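Ovley Tulip Stems and Vase Set
Item 1135
Supplied by Van Loon, Flalness

The Ovley set is intended for reception desks, waiting rooms and other shared spaces where fresh flowers are not practical. It consists of seven artificial tulips and three vases. The stems are sold with their leaves attached and may be placed singly or in small groups.

Contents
Tulips, white: 5
Tulips, red: 2
Vases: clear glass, translucent blue glass, small olive-yellow

The clear vase holds two or three stems comfortably. The olive-yellow vase is the smallest of the set and is best suited to the red tulips.
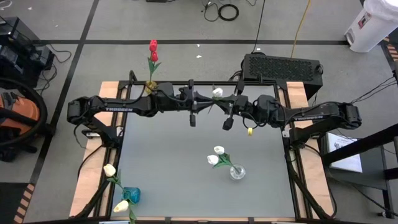
White and red tulips with the three vases, on a gray tabletop.

Arranging
Stand the vase in its final position before adding flowers. Hold each stem just below the head and lower it gently into the opening. Stems may be bent slightly to lean to one side. The leaves should be left outside the rim.

Care
Dust the flower heads with a soft, dry brush. Wash glass vases by hand in warm water and dry them fully before the stems are returned. Do not place the flowers in direct sunlight for long periods.

Ordering
Single replacement stems are available under item 67. Orders for Bresdale and Flalness are handled by Wilma Cuypers. The current price list is valid from 18th September.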